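Can my college keep my housing deposit if I cancel before move-in?

Asked in Student Life > Housing and Residence
Posted February 14, 2022

I'm a second-year student at Maluleke College and I signed up for a room in Dreneck Hall for the coming year. When you sign up you pay a deposit of $1000, which goes toward your first term's rent. Since then my mother has moved to a place close to campus and I would like to live with her and commute. I haven't moved anything in and I don't have a key yet.

I emailed the residence office to cancel. They wrote back that the deposit is "forfeited in full" and that I may also owe the first month unless they find someone to take the room. The contract I have is three pages and the cancellation part refers to a "Residence Handbook" that was not attached. I asked for the handbook and was sent a link to a page that needs a login I don't have, as it only works for people already living in the hall.

Things I would like to know:

Can they hold me to rules in a handbook I was never given?
Does it matter that the hall has a waiting list? A friend of mine is on it and was told there were 22 names ahead of her.
Is it worth going to the student union, or do they just send you back to the residence office?

I don't want a fight with the college. I have two more years there. But that is a lot of money for me and I would like at least some of it back.

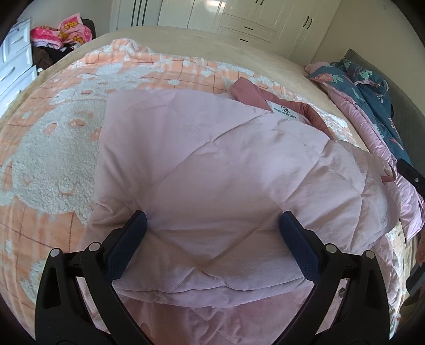
One more detail in case it matters. I signed online in June and the cancellation email went out from my college account, so I have the date and time of it. The residence office has not said it was late, only that the deposit does not come back in any case. I did not call them, it has all been in writing.

3 answers

Answer from Ruan Mthembu
Marked as helpful

I worked the front desk of a residence office for a couple of years at a different school, so take this as general information. Your contract and your state's rules come first.

Start with the handbook. Contracts often pull in another document by naming it, and that can be binding even if it wasn't attached. But it usually has to be something you could have read before you signed. If the only copy is behind a login for current residents, say so plainly in your next email and ask them to send the version that was in force on the day you signed. Ask for a PDF. Schools update these handbooks over the summer and the cancellation table is one of the parts that tends to change.

Next, look at what your contract calls the payment. If it says "deposit" in one place and "prepaid rent" or "advance payment" in another, point that out. The rules can be different for each. A plain application fee is the hardest to get back. Prepaid rent for a room you never used is easier to argue about, especially if the room gets filled.

The waiting list does matter. In many places a landlord who loses a tenant is expected to make a fair effort to fill the room and can't collect twice for the same months. College housing is sometimes treated separately from regular rentals, so check that before you quote any law at them. Even where it doesn't strictly apply, most offices have a release process. Where I worked, a student who cancelled before picking up a key lost a fixed fee and got the balance back once the room was assigned again. It usually took us roughly 20 days to refill a bed in a hall people wanted.

What I would write:

I am asking to be released from my contract for Dreneck Hall. I have not received a key or moved in. I understand there is a waiting list for the hall. Please tell me whether the room has been reassigned, and if so, what part of my deposit will be returned. Please also send the Residence Handbook that applied when I signed, and the steps for appealing your decision.

Keep it that short. The last request is the important one. There is nearly always an appeal, and the first person who answers the inbox often can't approve a refund even if they agree with you.

Don't ask your bank to reverse the charge while this is going on. The college can put a hold on your account for the unpaid amount, and then you can't register for classes.

Answer from Vetano

they kept mine. different college but same thing, said I should have read it. good luck

Answer from Arturo Marras

Agree with most of the first answer. On the student union question, go, but ask for the advice service and not the general desk. At Maluleke they are in the Wumadeck Building, upstairs from the bookstore, and you can book a slot online. Bring the contract and print out the emails.

I used them over a damage charge and they wrote to the residence office for me. It took 3 weeks and I got part of it back. They will also know if other students have had the same problem with the handbook link.

If you get any financial aid, tell the aid office that you are going to be living with a parent. The living allowance can be lower for commuters, and it is better to have it adjusted before the money is paid out than to owe it back later.

Comment from the person who asked

Thank you. I found the word "prepayment" on page two, so I will mention that. I have sent the email and asked for the appeal steps, and I booked a slot with the advice service.

Comment from Ruan Mthembu

Good. If the appeal has a deadline, send it in even if the handbook hasn't arrived yet. You can add to it afterward.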